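Notebook, gripper bench — January 4, 2026
Open day, Jendunton workshop. Written up the same evening.
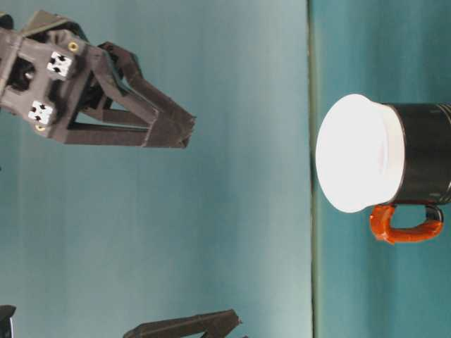
What do people need to know before they try driving the arm themselves?

Keep one hand near the stop button, move one joint at a time, and let go of the controller if the arm does something you did not ask for. It holds position when you let go. We put that on a card by the controller and most visitors read it.

Doors opened at ten. In-ho ran the arm, I did the talking, Eimear took people over to the printer. We had more than 100 through by closing, going by the sign-in sheet, and the first hour was the busy one.

Talk order that worked: gripper first, then the arm, then the software if they were still standing there. In the May demo we did it the other way and lost people at the software. Kids go straight to the fingers anyway. I passed around a spare printed finger from the scrap box, and that got more questions than the poster did.

Task was the mug on the teal surface. Approach, close, lift, set back down. I told every group up front that it misses sometimes, and that made the misses easier to stand next to. Notes on the misses:

— Handle orientation matters more than we have been saying. With the handle out to the side the fingers had room. With it turned toward the gripper, In-ho had to back out and come in again.
— Closing speed was too high on the first few runs. He dropped it and left it there for the day. Keep that setting.
— One dropped mug, from low down. Landed on its side, no chips.

Connector on the left finger motor worked loose before lunch. The gripper opened and would not close. In-ho reseated it and we were running again inside 6 minutes, but I had to fill the time and ran out of things to say about plastic. We need strain relief on that cable before the next one. Jarlath Mac an tSaoi has a bracket drawn up already and will send me the file.

Philomena Tierney came down from Hayes with two of her people. She wanted to know how long a set of fingers lasts. I said our best set did 600 cycles before the tip wore enough to slip, and that we change them well before that now. She asked if we log the wear. We do, badly. She would like a longer session on a weekday, and I said I would send dates.

Liam Cullinane from Urudside asked about the Sostine controller and whether we would lend it. Told him to talk to Eimear, as it is on her project.

Teal background was good for the detection. Lights from the door side were a problem after two, when the sun came round. Pull the blind next time.

To do
— strain relief, left finger cable
— reprint 3 sets of fingers, same material
— redo the controller card in bigger type
— wear log: start a proper sheet
— dates to Philomena
— return folding tables to the front hall (Eimear has the key)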